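4. Colgar las prendas y bolsas en el riel Skumer

Antes de empezar, compruebe que ha terminado el apartado 3 y que el riel no se mueve al tirar de él con la mano. Si se mueve, vuelva al apartado 3. Sabemos que se lo saltó.

Material necesario
2 soportes de pared Skumer
1 riel Viklund de 902 mm
Ganchos deslizantes (bolsita pequeña, la que siempre cae debajo del sofá)

4.1 Introduzca los ganchos por el extremo abierto del riel, con la curva hacia fuera. Coloque después el tope. El orden inverso es posible, pero solo una vez.

4.2 Cuelgue primero lo más largo: cortinas, batas, fundas de traje. Deje que la tela caiga por su propio peso y espere a que se formen los pliegues. Plancharlos con la palma de la mano tranquiliza mucho y no sirve para nada.

4.3 Cierre los broches de cada pieza antes de soltarla. Un broche abierto se engancha en la prenda de al lado con una puntería admirable.

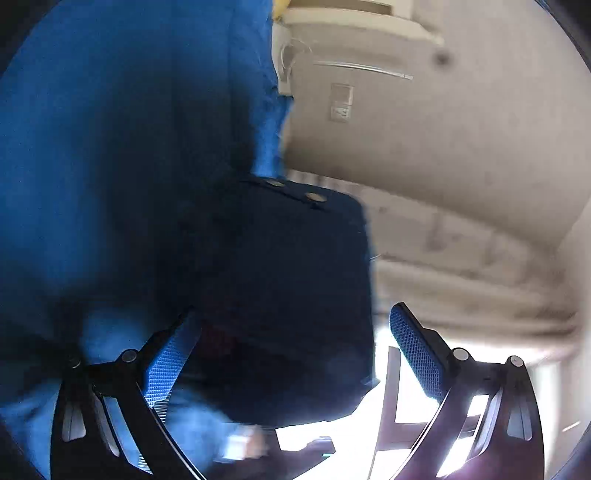
Fig. 7. Pieza azul marino con dos discos tipo broche en el borde superior; detrás, tela azul.

4.4 Reparta las piezas oscuras entre las claras. Dos azules marinos juntos, a las siete de la mañana, son la misma prenda, y usted saldrá de casa con la otra.

4.5 Si el riel queda cerca de una ventana, reserve un espacio de 370 mm entre la última pieza y el cristal. La hoja tiene que poder abrirse sin llevarse media colada a la calle.

Nota: los ganchos Rulov de la serie anterior entran en este riel, pero no salen. El servicio técnico de Fimia dispone de un tope de recambio (ref. 499) para quien ya lo haya comprobado.

Precaución: no cuelgue prendas mojadas. El riel las aguanta; el suelo, según cuál tenga, quizá no.

Precaución: el riel no es una barra de dominadas. Ha habido consultas.

4.6 Deslice todas las piezas de un extremo a otro un par de veces. Deben correr sin saltos. Si una se atasca siempre en el mismo punto, afloje media vuelta el tornillo del soporte más próximo y repita. Si se atasca en un punto distinto cada vez, ha colgado demasiadas cosas.

Para la limpieza del riel, pase un paño seco y consulte el apartado 6. El apartado 5 trata del modelo de esquina, que usted no ha comprado.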